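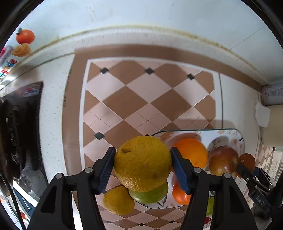
Citrus with a dimpled rind, yellow-green. Keep it in mind for section 2.

Week 9 notes: Peel, pith and pectin (or, why your marmalade didn't set)

Hi all. These are the notes from the evening session, typed up with a few bits I ran out of time for. If you missed it, you should be able to follow along from here, but do the reading before the practical because I won't be going over pectin twice. Bring an apron and a jar with a lid that fits. Last term I had three people turn up with lids from different jars and we were there till all hours.

1. Where we'd got to

Last week was sugar: what it does to water, why a jam with enough of it keeps in the cupboard, and why a jam without enough of it grows a fur coat. I want you to hang on to one idea from that, which is that sugar is greedy for water. It grabs hold of it and won't share. That matters for mould (mould needs water too, poor thing) and it matters again tonight, because a gel won't form while the water is still free to slosh about.

Somebody asked about honey. Yes, you can use it, but it brings its own water along and its own flavour, so you'll boil for longer and end up with something that tastes mostly of honey. I made a cumquat one like that in July and my neighbour was very polite about it.

2. Anatomy of a citrus fruit

From the outside in:

Flavedo. The coloured outer layer. It's where the oil glands live, and the glands are what give the rind its pitted look. Bend a strip of fresh peel near your nose and you'll get a mist of oil. Nearly all the aroma of a good marmalade comes out of this layer, and you can boil a fair bit of it away if you're careless.

Albedo. The white pith. Bitter, spongy, and stuffed with pectin. Everyone wants to throw it out. Please don't throw it out!

Segments. The juice is in little sacs, each one a sort of swollen hair growing inward from the segment wall. I find that slightly revolting and also wonderful. The walls themselves carry pectin too, so they go in the muslin bag with the pips.

Pips. Soak them overnight in a cup of water and you'll find a slippery coating on them in the morning. Save every bit of that.

A word on colour, as I got a lot of questions. Peel colour is a poor guide to ripeness. Green in citrus is chlorophyll, and it fades when the nights get cool, so in the tropics you can have a perfectly ripe orange that's still green as a frog. Valencias will even go back to green if they're left hanging on the tree into warm weather. A small scar on the rind is usually nothing more than wind rub or an insect having a go when the fruit was tiny. Cut it out if it bothers you. Weight in the hand tells you far more: heavy for its size means juice, light and puffy means pith and air.

3. Pectin, the short version

Plant cells are stuck to each other with pectin. In hard, just-ripe fruit it's long-chained and strong. As the fruit ripens, enzymes chop it up and the whole thing softens, which is lovely for eating and rotten for setting. So you want fruit that is barely ripe, or at least some of it barely ripe.

To get a gel you need four things in the pot together: pectin, acid, sugar and heat. The heat gets the pectin out of the fruit and into the liquid. The acid stops the pectin chains from pushing each other away (they carry a negative charge, so left to themselves they sulk in separate corners). The sugar ties up the water. Then as it cools the chains tangle into a net with the syrup trapped inside, and there's your marmalade.

Most citrus brings its own acid. Sweet oranges can be a bit short, so I add the juice of a lemon per kilo and don't fuss over it.

What goes wrong:

Runny. Usually under-boiled after the sugar went in, sometimes overripe fruit. Tip it back in the pot and try again. You won't hurt it.

Rubbery. Boiled too long. There's no going back from this one, but it makes a ripper glaze for a ham.

Tough peel. The sugar went in too early. Sugar pulls water out of the peel and firms it, so the peel has to be properly soft first -- squash a piece between finger and thumb, and if it resists, keep simmering.

Floating peel. Potted while too hot. Let it stand in the pan till a skin just starts to form, stir once, then fill your jars.

Crystals. Sugar not dissolved before the boil, or left on the sides of the pan. Wet pastry brush, go round the edge.

4. Fruit to cook alongside

You don't have to stick to one fruit, and I'd rather you didn't! Apples and quinces are high in pectin and will carry a weaker fruit with them. Pears, peaches, strawberries and ripe cherries are low. Feijoas sit somewhere in the middle and smell magnificent. Do a small batch first when you're mixing.

Have a look at what's in the house before you go out shopping, is my advice. The best jar I've ever made was the tail end of a fruit bowl plus two lemons off the tree by the shed.

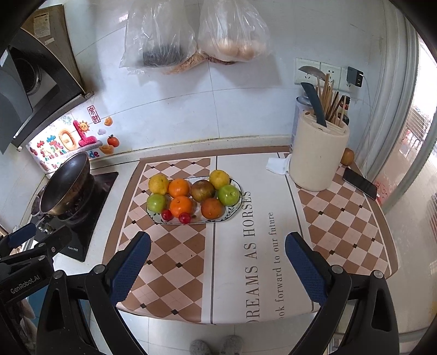
Ten pieces of fruit on an oval plate. A small batch starts with something this size.

Sort your fruit by how ripe it is before you sort it by kind. Anything bruised gets trimmed well back and used the same day. Anything mouldy goes straight in the compost, and I don't want to hear about scraping it off. Wash the rinds in hot water with a soft brush if they're shop-bought, as they've generally been waxed and the wax makes a scum you'll be skimming for ages.

5. A bit of history, for those who like it

The word marmalade comes by way of the Portuguese marmelada, a stiff quince paste, from marmelo, a quince. It was cut in slices and eaten at the end of a meal. The bitter orange version we spread on toast took over much later, and there's a very durable story about a storm-bound Spanish ship and a bargain cargo of Sevilles in Dundee. Enjoy the story, but there are written recipes for orange marmalades well before it, so don't put it in your assignment as fact.

Eamon Mac Giolla's booklet, the stapled one on the back shelf at the Coltthorpe library, has a good chapter on household preserving books and how they were handed about and scribbled in. Page 53 has a lovely bit on a cook who crossed out every quantity of sugar and wrote in a bigger one. The call number starts 561 and it's shelved with the tall books for some reason. Don't all borrow it at once.

6. Testing for a set

Cold saucer test: put a couple of saucers in the freezer before you start. Drop a teaspoon of the mixture on one, count to thirty, push it with a fingertip. If the surface wrinkles it's ready. Take the pan OFF the heat while you test. I can't tell you how many batches I've overcooked while standing there admiring a saucer.

Thermometer: 104 or 105 degrees Celsius at sea level. Check yours first in plain boiling water, where it should say 100. Mine says 98, so I add two to everything and swear at it. Up at Prorkstead, where some of you live, water boils a little lower, and your setting point drops by the same amount.

Flake test: lift the spoon, turn it side-on, and watch the last drops. If they run together and hang off the edge in a sheet, you're there. This is the one my nan used and it takes a few goes to get your eye in.

7. For next week

Read chapter 4 of the course reader and skip the box on commercial pectin, it's out of date.

Soak your pips overnight in a clean jar and bring pips and liquid both.

Write half a page on a preserve from your own family or neighbourhood. Who made it, what went in it, was it any good? Recipes welcome but I'm more interested in the arguments people had over it.

We'll be in the Danladi kitchen, not the usual room. It's through the side door and past the bike racks. There's street parking after six, though watch out for the loading zone.

If you're allergic to citrus oil, or your hands crack in the cold like mine do, bring gloves. And if anyone has a spare preserving pan, the wide sort with the sloping sides, please give me a yell before the weekend.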